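Subject: Re: [mullon-supporters] Are we really letting the winger go for nothing?

Hello all,

I meant to answer this last night, but I had just got in from the away leg at Driltora and my brain was soup. I've had coffee now, so please bear with me, because I do want to take the point seriously. I'm quoting the part I'm answering and leaving out the bit about parking, which I agree with completely.

> I can't be the only one who is furious about this. He's 19, he came up
> through our own youth teams, and we are apparently going to let him walk
> to Urquijo when his deal runs out. He played 628 minutes last season and
> I'd argue he was the best thing we had in most of them. If the club had
> offered him something decent back in November he would have signed it.
> Instead they spent the money on a center forward who can't trap a ball.
> Tell me why I should renew my season ticket.

First, I'm with you on the boy. I was standing by the corner flag when he came on against Iterau, and I can still see him going past their left back as if the poor man had been planted there. My daughter wanted his name on her shirt before he'd even started a game! So I'm not going to tell you he's nothing special. He is, and I'll miss him terribly if he goes.

But I do think we're being a little hard on the club about November. He had barely played at that point. He'd had a couple of outings off the bench and that one cup game in the mud, and his ankle was still bothering him. I remember people on this very list (I won't go digging in the archive, we're all friends here) saying he ought to go out on loan and toughen up. If the club had handed him a big contract that week, half of us would have called it reckless. It's easy to be wise in spring.

I also wonder how much of this is about money at all. Urquijo are a division above us and they play in front of people every week. We had 528 at the last midweek game, and it felt like fewer with that wind coming across from the railroad side. If you're that age and somebody offers you a full ground and a proper grass training field, I'm not sure any number we could write on a piece of paper would keep you at Mullon. I wouldn't have stayed at that age, and I once turned down a perfectly good job because the bus was slow.
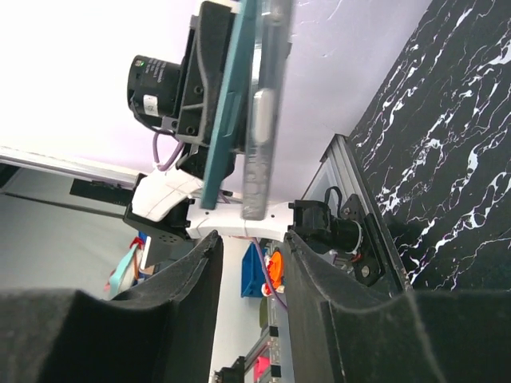 Dark tabletop, white veining, metal rail alongside.

Now, the center forward. I'll grant you he has had a rough start, and that miss at Driltora was painful to watch from directly behind the goal -- I had my hands up already. But he's been asked to play with his back to goal on his own, with no one within shouting distance, and I don't know many who would look good doing that. At his last club he had a partner. Put somebody up there with him for a month and then let's talk. If he still can't trap a ball after that, I'll buy you a pie and say so on the list in capital letters.

Where I do agree with you, and strongly, is that the club should talk to us. We got two lines on the website and then silence. Nobody minds bad news half so much as hearing it from an Urquijo fan in the line for tea. A short letter would have done it, something that said what they offered and when, and whether we get any compensation for training him. I believe we're owed something under the league rules, but I've read that page twice and I'm none the wiser, so if somebody here understands it, please write in and put the rest of us out of our misery.

As for your season ticket, well, I hope you'll renew. You've had that seat longer than I've had mine, and the row would be very quiet without you. The biggest crowd I ever saw in that ground was 2535, for the playoff, and I remember you turning round to hug me before we'd even been introduced. I'd like another one of those -- it might take a few years, and we might have to sell or lose a few more good kids on the way, but I'd like to be there for it.

Anyway, I've gone on long enough and the dog needs out. Is anyone driving to the Iterau game? I can take up to three if you don't mind leaving early, and I'll be at the usual gas station at 9:30 in the morning with the heater on.

Warmly,
Row F, next to the pillar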